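4.3 Validating a simulated gear-assembly cell before release

This section applies to any cell built in Trirkaslow and intended for export to a Wekeck controller. It covers checks on the wrist view, part placement, and lighting. Complete section 4.2 (Importing part models) first.

Scope

The checks below follow the Pleltum house rules for simulated work cells. They do not replace the risk assessment for the physical cell. A program that passes in simulation must still be run at reduced speed on the real robot, with a person at the enabling device.

Before you start

Load the cell file and confirm that the status bar shows profile 2041. Earlier profiles use a different lens model and will give wrong results in steps 3 and 4. Close any other session that has write access to the cell.

Procedure

1. Open Cell > Views and select Wrist. Set the lens type to Fisheye and the field of view to 135 degrees.

2. Move the arm to the survey pose. Both gripper fingers should show in the lower corners of the view. If only one finger shows, the tool frame is rotated. Correct it under Tool > Frame before going on.

3. Select Show Mask. The black corners of the fisheye view must fall fully inside the mask. Pixels outside the image circle must never be passed to the part finder.

4. Check each loose gear for clearance. The default is 12 mm between any loose gear and its nearest neighbor, measured at the tooth tips. Measure with the Clearance tool. Do not judge gaps from the wrist view, where straight edges bow outward and distances near the rim are compressed.
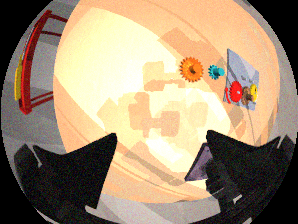
5. Confirm that every gear has its own part ID. Color alone is not an acceptable ID. Two gears of the same color but different tooth count will be treated as one part by the sorter.

6. Check the hub direction of each loose gear. The hub axis in the part tree must match the pick plan. A gear entered with its axis reversed will pass the collision check and fail at insertion.

7. Run Lighting > Sweep. The tool steps the main light through 20 positions and logs the part finder score at each one. The sweep passes if no part drops below the score limit set in the Tak file.

8. Save the cell under a new revision letter. Attach the sweep log.

NOTE: Hard shadows and bright patches on the table are normal at the default light setting. Do not turn shadows off to get a passing score. A cell validated without shadows must be marked "geometry only" and may not be exported.

NOTE: Fine grain on flat surfaces comes from a low sample count. Raise the count if the finder reports false edges.

CAUTION: Fixed boards and frames must be set as collision bodies on all faces. Imported boards often have a collision body on the front face only. The arm can then plan a path through the back of the board with no warning.

CAUTION: Do not edit finger geometry in the cell file. Finger shapes are read from the tool library and any local change is lost at export.

If a check fails

Correct the fault and repeat from step 3. If the lens type or the survey pose was changed, repeat from step 1. Record failed sweeps as well as passed ones. Logs are kept with the cell until the revision is retired.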